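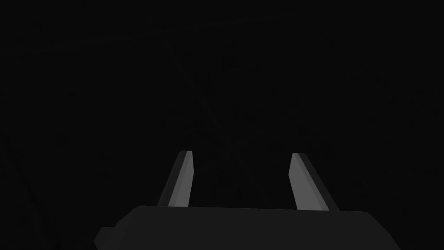
Slide 1. Start with the count. We tagged 16 otters on the Powell River in February. 11 still had working tags at the end of the season.

Slide 2. Map. Point out the Skalberg dam first, then the side channel. Most of the night movement is in the side channel. 700 yards of bank, two dens.

Slide 3. The female who moved her pups. She carried them one at a time past the dam, three trips. Play the audio clip here, wait for it to finish.

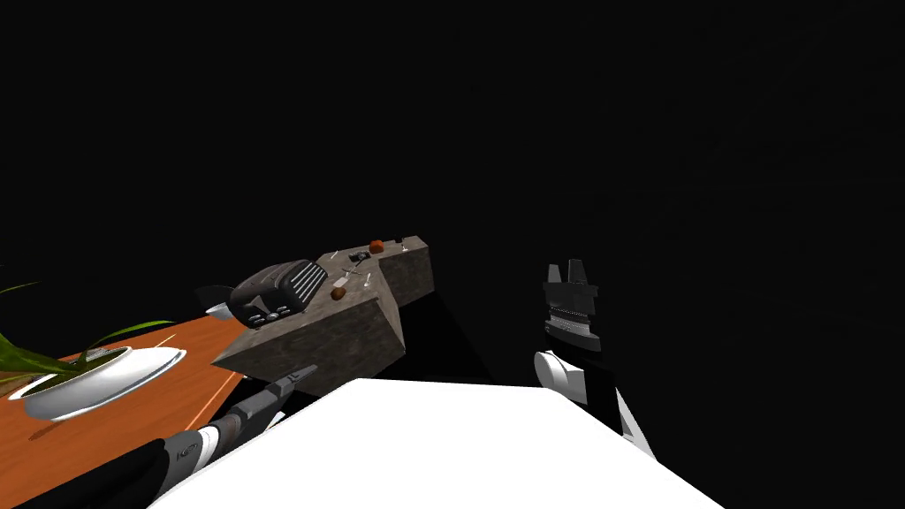
Two robot arms at a white table, computer rendering.

Slide 4. Log entries: 1597 total. Skip the table if short on time. Mention that Muvero tags lost signal under ice.

Slide 5. Next season, same sites plus Medus Creek. Take questions.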